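Software corner: cloth, timestamps and the grasp labeller

March 29, 2023

Quick one this month, the build server ate two evenings and the newsletter deadline didn't move. Three things: what changed in Gallardo (the grasp labeller), what's still wrong with cloth, and a new check in Fludatero that will probably break your import script. Sorry in advance.

Gallardo 9 is out

Pull it from the usual place on the Hitcombe server. If you're still on 8, your old label files will load but the confidence column comes in empty. Run the convert script first. It takes a few minutes on a full project folder and it doesn't touch the originals.

Main change is how it decides that a grasp has started. The old way was all finger width: width drops, width stops dropping, call it a grasp. Fine for mugs and boxes. Useless on cloth. Thin fabric between two pads gives you nearly the same width as no fabric at all, so the labeller either missed the pinch or marked it well after the fingers had settled. We had people nudging labels by hand, frame by frame, which is a rotten way to spend an afternoon.

Now it looks at three signals together. Finger width, still. Motion of the texture just in front of the pads, compared with motion of the texture further out. And the pad positions themselves, which are easy to find if the pads are a different colour from the fingers. A blue pad on black fingers is about as easy as it gets. Black on black, less so, and on those the tracker leans on the linkage instead.

The texture part is what does the work. When fingers have hold of a fold, the print between the pads moves with the gripper and the bedspread doesn't. So you compare the two. If they move together nothing's been picked up, or the whole bed cover has (it happens, see further down). 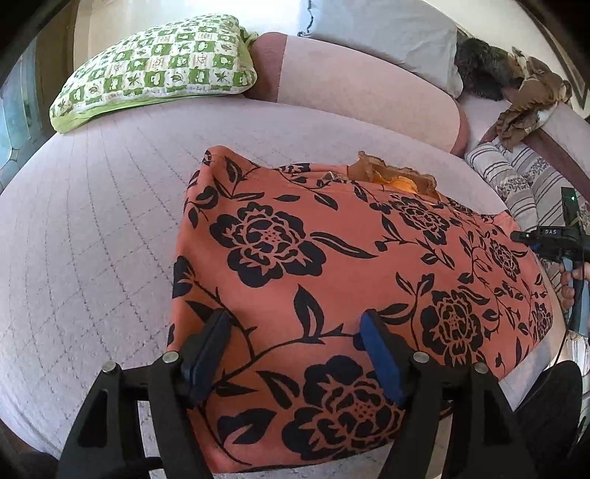 Numbers, for those who skip to the numbers. We ran old and new over the 303 clips in the bedding set. Hand corrections were needed on over 400 labels with the old version, and most of those have gone. What's left is nearly all release, not grasp. Release is harder. Fingers open, cloth stays bunched against one pad for a bit, and when exactly did you let go? Two of us labelled the same batch and disagreed with each other more than we disagreed with the software, so I've stopped worrying about it for now. If you want a tighter definition, write one and post it on the list and we'll argue there.

Speed is unchanged. Memory is a bit worse. If your machine has been struggling, turn the preview cache down to 300 frames in the settings file and it behaves.

Cloth, continued

The segmentation model still wants every bundle to be one object. You give it a folded print with a second bit of brown fabric poking out at the far end and it draws one outline round the lot. From its point of view that's reasonable: touching, same height more or less, no clean gap. From a planner's point of view it's a nuisance, as the two bits might go to two different places. Pull on one and you don't know whether the other comes along.

Things we tried, in order:

1. Splitting on colour. Works on plain fabric. On a big floral it goes mad. Black petals become holes, the orange between them becomes a dozen little islands. You can smooth that out but by the time you've smoothed enough to join up the flowers you've also joined up the thing next door.

2. Splitting on pattern. Better. Instead of asking what colour a patch is we ask what it looks like at a slightly larger scale, so that flower-and-stem counts as one sort of surface and plain ruffled cloth as another. Slow, and you need a window big enough to catch the print repeating. Near the fingers there often isn't room, because the fingers are in the way.

3. Asking for a second view. Cheapest of the lot, if you have two cameras. Hence all the fuss about timestamps below.

There's also the quilting. Stitched lines on a bedspread are lovely for tracking camera motion, loads of corners, nice and regular. Too regular. The matcher can slip by one whole row of stitching and be completely confident about it. Wide lens makes it a bit better oddly, the lines bend towards the edges so the rows don't all look alike any more. Pillows and cushions at the head of the bed help more than anything. They don't repeat, and the matcher can hang on to them. So please don't crop the top of the view to save disk space, we need it!

And the planner. Edge grasps only for the time being. It looks for the near edge of the bundle, picks a spot with the fabric rising a little on both sides, and puts the pads either side of it. It won't pick a spot in the middle of the pile even if the scoring says that's better, because every time we let it, it wanted to go straight down into the mattress. There's a flag if you want to try it yourself. It's called allow_centre and it is off for good reason.

A typical edge approach, for anybody who hasn't seen one since the move to Prurnerness: jaws apart, one pad each side, print running right up between them.

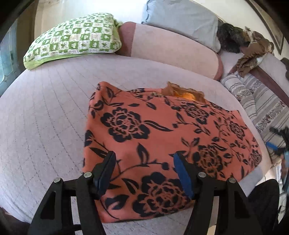

Fludatero: the new import check

Fludatero now refuses a session if the two device clocks disagree by more than the limit in your config. Before, it let everything through with a warning in the log that no one reads. I didn't read it either.

What you'll see is a red line saying clock offset too large and the name of the session. What to do:

Run the sync tool on the raw folder. Not the converted one.

Look at the offset it reports. If it's steady all the way through, accept it and import again.

If it drifts, split the session at the point where it starts and import the two halves seperately.

If it jumps about, leave it out and tell the list. We'd like to see those.

Don't just raise the limit in the config. I know it's tempting. Pairs of views that are a few frames out look perfectly fine in the viewer and then wreck the cloth split, becuase the fabric has moved in one view and hasn't in the other.

Still open

Release labels, as above. Lace and ruffled edges, the outline comes out furry and the edge finder picks the furriest bit. The matcher slipping on quilting, there's a half-written fix which uses the curve of the lines and needs somebody with patience. Docs for the convert script, which are one paragraph long and wrong in the second sentence.

Next release in May if the tests pass. Bug reports to the list please with the log attached, the whole log and not a photo of your screen.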